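List home | Threads | Authors | Search
[kitchen-talk] Re: the shared table, again

Evelien Wuyts wrote, 19:45:
> Could whoever had lunch at the long table please deal with it?
> I need the mat clear for labels by nine. Also, is the white
> bucket anyone's?

Evelien,

Partly guilty. The cherry tomatoes are mine and I'll fetch them tonight. I make no claim on the cup lying on its side, the one with the blue band, or on the soda can keeping it company.

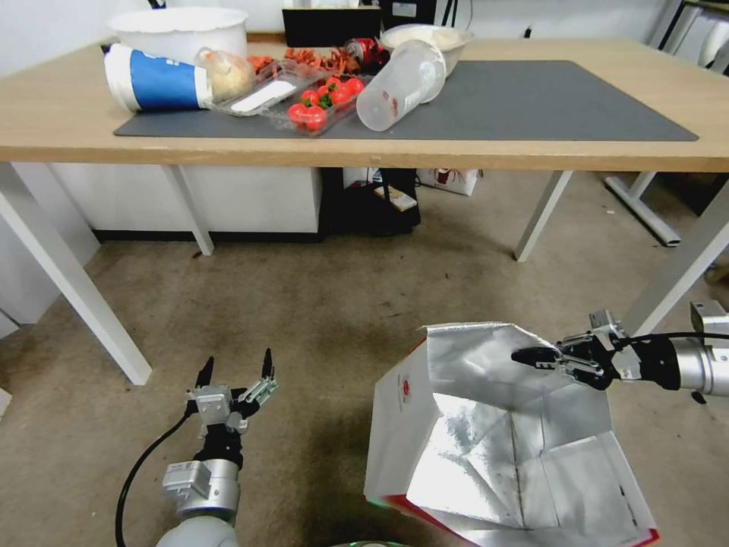
Dirk says the bread-looking things belong to Henk. Henk says bread belongs to everyone, so I'd bag it up and leave it on his chair. Whatever is in the white bowl should go tonight, before it gets a vote.

You could do labels on the right half of the mat if you're desperate. The bucket I can't help with. Try Roos.

Hsin-yi

3 replies | 26 views | 0 shares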